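Moving the planner out of the control loop

I spent most of September taking apart code that I wrote in a hurry last year. The short version is that our motion planner and our arm controller used to live in one process, and now they don't. I want to write down why, mostly so I remember when somebody asks me to put them back together.

The old setup was simple. One program read the cameras, guessed where the dishes were, planned a path for both arms and streamed joint targets. When planning was quick, everything was fine. When the planner got stuck on a hard grasp, the joint targets stopped coming and the arms faulted. Shota Tsuchiya logged one planning call at 840 milliseconds. Our controller will wait for 5 before it complains.

Plates are what make the planner slow. A plate standing in a rack leaves very little room for fingers, and a mug on a peg has to be lifted before it can be moved away. With two arms sharing the same mat, each one is also an obstacle for the other.

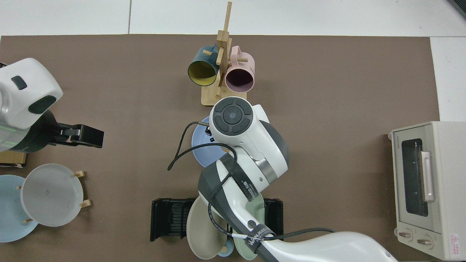 Why not just buy a faster computer? I tried one, and it cut the average planning time but left the worst cases nearly as bad, and the worst cases are what trip the fault.

So now there are 2 processes. The controller runs by itself and does very little. It holds a short buffer of trajectory points, checks limits, and sends targets to the arms. If the buffer runs low, it slows down along the path it already has and holds position at the end. The planner can take as long as it likes. I named the controller Endari and the planner Pliltodero, and Leanne Haslam has asked me to stop naming things.

The harder part was deciding what the planner should believe while an arm is moving. It used to read the latest joint angles and plan from there, but by the time the plan was ready the arm had gone somewhere else. Now it asks the controller where each arm will be when the new plan starts, and plans from that point. Most of the jerky motion we used to blame on tuning came from this one mistake.
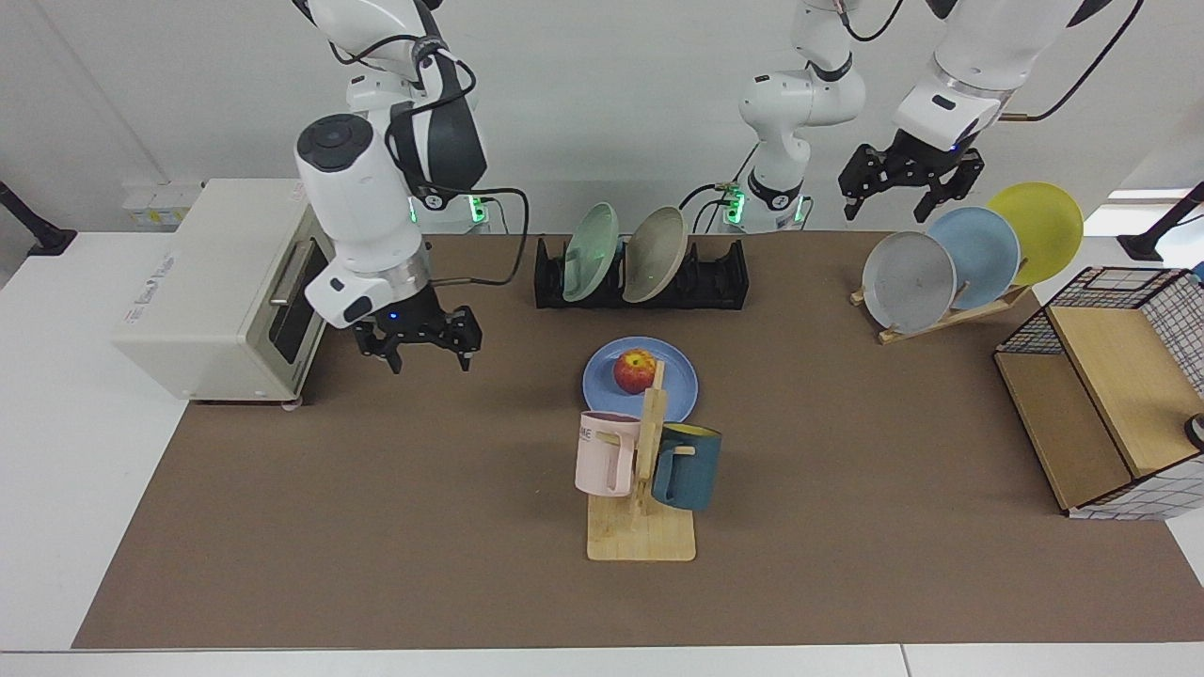

Perception got a smaller change. Each object pose now carries the time it was measured, and the planner refuses anything too old. Before this, a gripper could block the view of a plate and the tracker would keep reporting the last pose as if it were fresh. Kimie Tsuchiya found that one by replaying logs until the numbers stopped making sense.

Still on my list: the replay tool can't handle both arms at once, and the collision model treats the cables as if they don't exist. I'm also not happy with how a canceled plan gets cleaned up. It leaves an entry in the buffer that I have to skip by hand, and I'll probably work on that next.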